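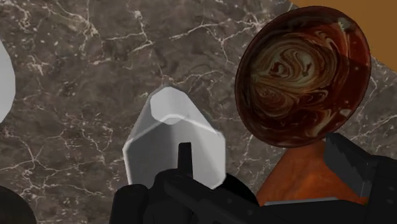
Health > Public Health > Seasonal Illness > FAQ

Pollen counts and hay fever: what the numbers can and can't tell you

Last updated: June 2010

Where does the daily pollen count come from?

From a trap on a roof. The trap sucks in air, the grains stick to a coated strip, and a person with a microscope counts them the next morning. Then the number is printed as if it described the whole city. Lurnthorpe has one trap. If you live out past the rail yards, or next to a hayfield, it's sampling air you may never breathe.

So is the count useless?

No. It's decent at telling you whether the grass season has started and whether this week is worse than last week. It's poor at telling you how you will feel at three in the afternoon. Most of the complaints we get come from people using it for the second job.

The count was 64 yesterday and I was miserable. It was 119 today and I'm fine. Why?

Several possible answers, and I'd distrust anyone who picked one without asking you a lot of questions. The count may be a day old. It may lump together grains you react to and grains you don't. You may have slept with the window open. Rain can clear the air, and a thunderstorm can do the opposite by breaking grains into smaller pieces. Two days of numbers won't sort that out. A month of notes might.

What do "low," "moderate" and "high" mean?

Whatever the people publishing them decided. Cutoffs differ between services and between types of pollen, so a "high" for ragweed may be a much smaller number than a "high" for grass. Before you compare two forecasts, check that they use the same scale. Often they don't say, and that should bother you more than it seems to bother them.

Does local honey help?

The evidence is thin. The idea is that you swallow small amounts of local pollen and your body gets used to it. But the pollen that ends up in honey is mostly the heavy, sticky kind that bees carry, and the kind that makes you sneeze is mostly light stuff blown around by wind. Buy honey if you like honey. Don't give it to a baby under one year old, local or otherwise.

I saw the ad for the Padent nasal clip. Does it work?

The ad says 865 users were surveyed. It doesn't say how they were picked, how many dropped out, or what they were compared with. We wrote to the company in June and asked for the full results, and were sent the ad again. Until there's a proper trial with a control group, we can't tell you it works. We can't tell you it doesn't, either — there's just nothing there to judge.

What about the Fukine air purifier?

A filter that traps fine particles can lower the amount of pollen in a closed room. That much is reasonable. The box also promises "up to 40 percent fewer symptoms," and "up to" covers everything down to zero. Keep the door shut if you use one. It won't do much for a room with the windows open.

Should I start my medicine before the season?

With steroid nasal sprays, many doctors suggest starting a week or two early, as they take a while to reach full effect. Antihistamine pills work faster. Some of the older ones make people drowsy, including people who swear they aren't drowsy, so read the label before driving. Ask a pharmacist if you take anything else, are pregnant, or are buying for a child.

Can I get tested to find out what I'm allergic to?

Yes, with a skin prick or blood test ordered by a doctor. A positive result shows you're sensitized, and it needs to match your symptoms before it means much. Be careful with mail-order hair tests. The Simões clinic on the north side no longer accepts them from new patients, and Sofia Garcia, the nurse who runs its allergy desk, told us she would sooner have a page of scribbled symptom dates.

When is it something else?

Fever isn't part of hay fever, whatever the name says. Neither is thick discharge with pain on one side of the face. Wheezing or a tight chest needs a doctor's attention soon, and real trouble breathing is an emergency — call for help and leave the pollen count alone.

Who writes these answers?

Beatriz Aguiar writes them and takes no money from anyone selling sprays, filters or clips. Corrections are welcome, preferably with a source attached.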